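Minutes of the ordinary meeting held on 17 April 2022 in the upper room, Hollis Hall

Chair: Natanael Bragança
Quorum: met. Apologies were taken as read.

1. Minutes of the previous meeting
The November minutes were approved with one correction. Under item 4, "lower sluice" should read "upper sluice". Matters arising are dealt with under items 2 and 3.

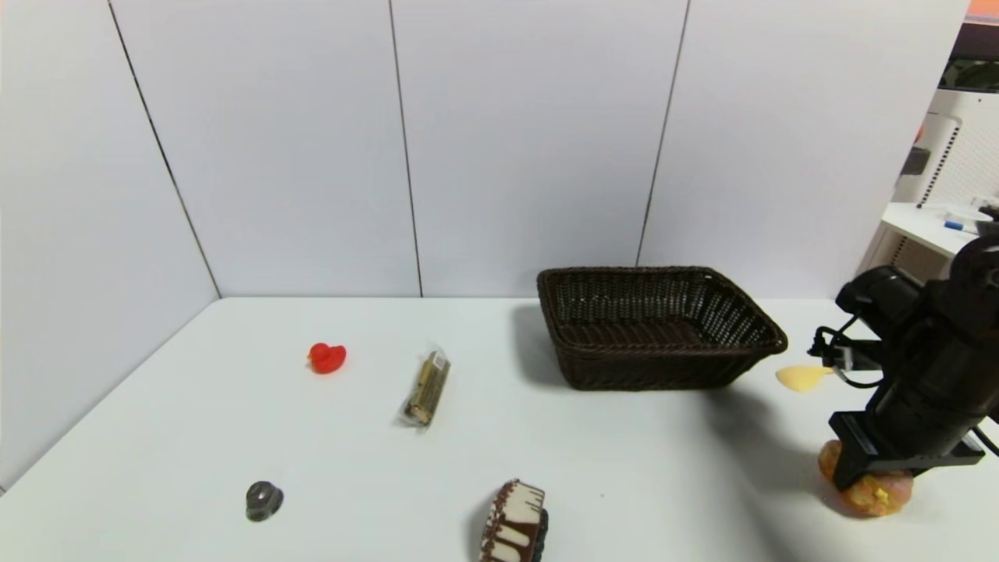

Brutside Allotment Association - Water and Drainage Group

2. Supply main, rows A to F
The chair reported that the replacement of the supply main is complete as far as row D. The old galvanised pipe has been left in the ground between the gate and the first stopcock. Static pressure at the row D standpipe is now acceptable with two taps open, but drops sharply with three. It was agreed that rows E and F will remain on the old branch until the autumn.

Two quotations were received for the remaining length. The Darari quotation, at £1,790, includes trenching and backfill. The Jistby quotation is lower but covers parts only. Members felt that the two could not be compared as they stand. Jistby to be asked for a price on the same basis.

Action: chair to write to Jistby before the next meeting.

3. Ditch on the eastern boundary
The ditch is silted between the culvert and the hawthorn. Standing water was reported on the two lowest plots after the March rain. A length of 20 metres needs digging out by hand, as the bank will not take a machine. 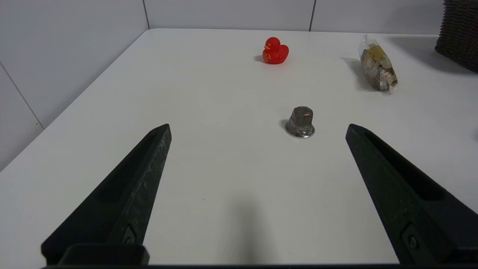

Spoil is to be spread on the plot side only - the field side belongs to the neighbouring farm and the existing agreement does not cover it. The culvert grating is sound but the lower bolt is missing. A new bolt to be fitted at the same time as the digging.

Action: work party to be called once the ground is firm.

4. Water butts and hosepipes
The rule on unattended hoses was discussed at length. The present wording allows a hose to be left running for up to 20 minutes. A proposal to cut this to 5 minutes was put and lost. A second proposal, that no hose be left unattended on rows E and F until the main is finished, was carried.

It was noted that several butts have no lids. Plot holders to be reminded in the next newsletter.
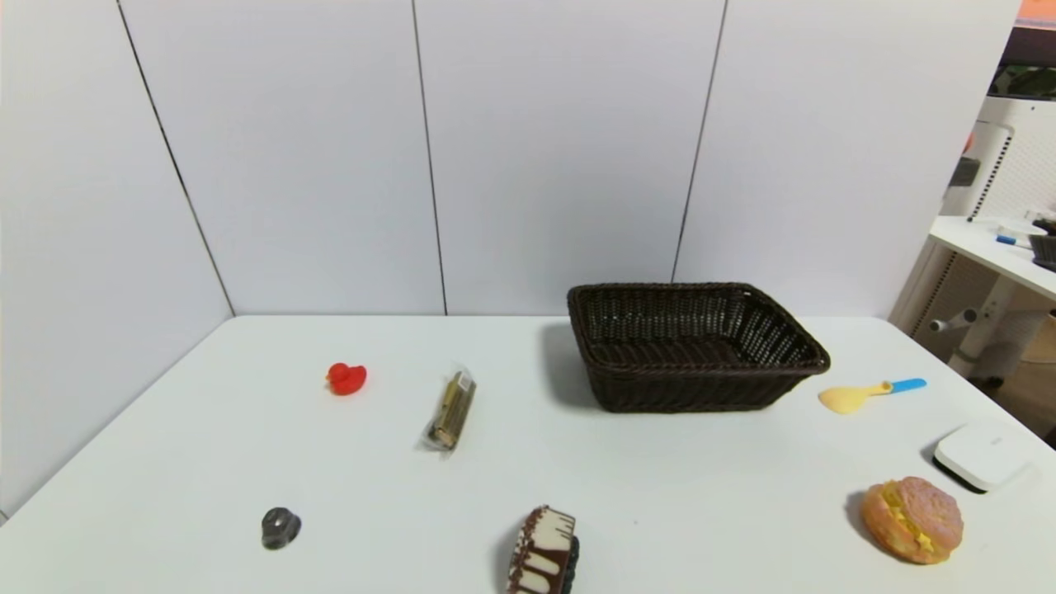 Red duck and wicker basket.

5. Any other business
The lock on the pump shed is stiff and should be oiled, not forced. A request for a second key was deferred.

Date of next meeting to be fixed by the chair when the Jistby reply is in.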